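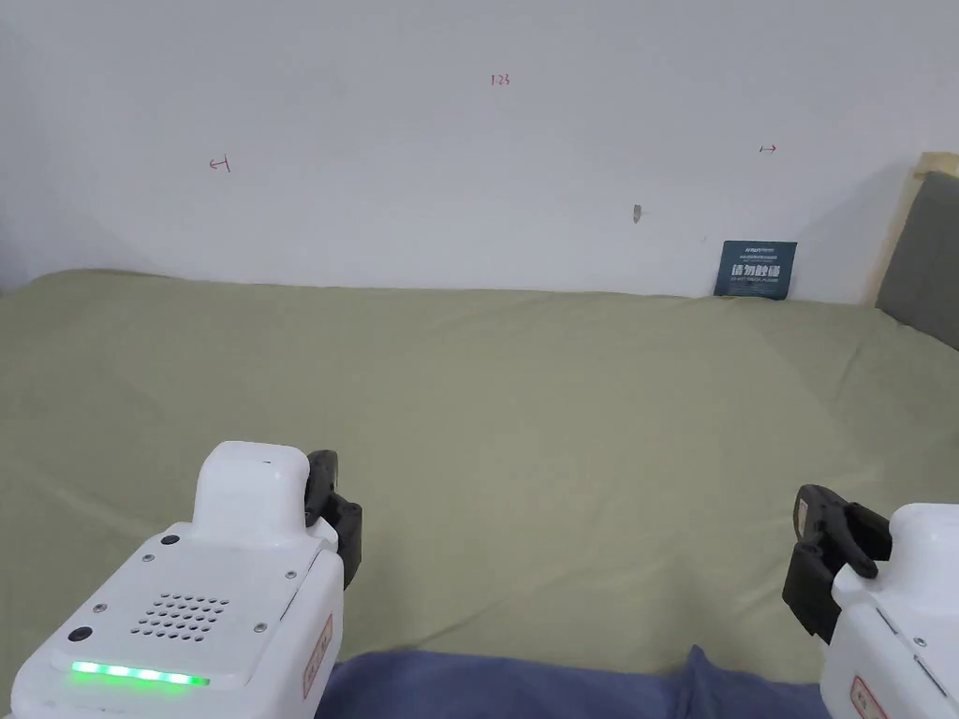
How long do I wait to paint over spackle? Filled a bunch of nail holes in the bedroom Tuesday night, cheap tub from the hardware store, label is half torn off so no drying time on it. Landlord in Draridmont wants the place back in flat white. Thanks
Michalis Economou

Small nail holes, a couple hours. Anything deeper leave overnight. Press a fingernail in, if it dents wait longer. Then sand w/ fine paper, wipe the dust, prime the spots. Dont skip the primer with flat paint, you get shiny dots all over and end up doing the whole wall again. Ask me how I know.
Chrysoula Dimitriou

what she said, but deep ones need 2 thin coats not one fat one. Fat one shrinks and cracks. Also marker or crayon will bleed right thru latex, needs a stain blocking primer. Regular stuff wont hold it, I did 3 coats over my kid's marker and could still see it.
Yaowalak Thongsuk

Check your lease first. Mine said touch ups had to be their paint, I used my own and got charged anyway. Office had the color code on file, took them a week to find teh thing.
Athina Tzavaras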